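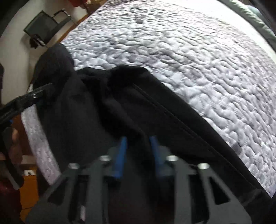 Figure 2. Dark garment laid out on a quilted bedspread.

Section 2: Folding a dark garment on the bed

Most folding guides assume you own a big clear table. Plenty of homes don't have one, so this section of the Plendis Home Laundry Guide uses the bed. A bed is a poor surface for folding. It is soft, it gives when you lean on it, and a quilted cover grips the cloth. It will do if you work with it a little.

Before you start

Pull the bedspread tight at the corners. You don't have to iron it or strip the bed, whatever the older Tolentino booklet told you. A puffy quilted cover with a winding stitch, like the one in Figure 2, never goes completely flat and there is no point fighting it.

Check the cover for spots and crumbs. Pale bedding shows everything, and black clothing picks up everything, so each one will tell on the other.

Note: Lint rollers are sold as the answer to this. One pass over the garment is useful. We have not seen much come from a fifth or sixth pass except an empty roll.

Laying out

1. Empty the pockets and close any zippers or buttons.

2. Drop the garment across the middle of the bed. Don't worry if it lands on a slant or if part of it bunches up. Straightening comes next.

3. Find one long seam. On black cloth this is harder than it sounds, and evening lamps make it worse. Run a thumb along the fabric until you feel the raised line, then pull that line straight from both ends.

4. Open the deep creases. Slide a flat hand into each one and push outward toward the nearest edge. Pressing down from the top only sets the crease into the padding underneath.

5. Bring in anything that hangs past the side of the mattress. A hanging sleeve or hem will drag the rest with it once you begin to fold.

Caution: Do not iron on the bed. Some people swear by a towel laid under the garment. We don't recommend it on any quilted cover, with or without the towel.

Folding

6. Fold one side in to the center line, then the other. If the two sides don't match, check the seam from step 3 before you blame the garment.

7. Fold up from the bottom in two turns for a shelf, or three for a drawer. Keep the turns loose. A tight fold looks tidy for a minute and leaves hard lines by morning.

8. Lift the finished piece with both hands underneath and move it to a chair or shelf right away. Piles left on a bed get sat on.

Note: The Trutow folding board came with a claim that it cuts the job in half. Maite Cordero and Ezequiel Nieto tried it for us in May on 18 dark garments and then did the same 18 by hand. The board made neater shirts. It was slower on anything thick, and it slid around on the quilting -- a problem the leaflet doesn't mention. Use one if you already have it. We wouldn't go out and buy one.

If it goes wrong

The garment keeps slipping back into folds. The cover underneath is probably moving with it. Hold the cover with one forearm and smooth the garment with the other hand.

Quilting marks show on the cloth. Hang the garment for 30 minutes before trying anything else. Sprays that promise to relax fabric are mostly water and perfume as far as we can tell, and plain water from a spray bottle has done as well for us.

One side always comes out longer. Some garments are cut that way, or have been pulled that way in the wash. Fold to the shorter side and tuck in the extra.

Lint comes back after folding. Look at the shelf. See Section 4, Shelves and Drawers.

Changes to this section

Step 4 was rewritten after Montserrat Echevarría pointed out that the old wording ("pat firmly until smooth") didn't work on padding. The scented drawer liner tip from the Stadgate edition has been taken out. Vasilică Enache would still like it back -- we are waiting to see some proof that it does anything.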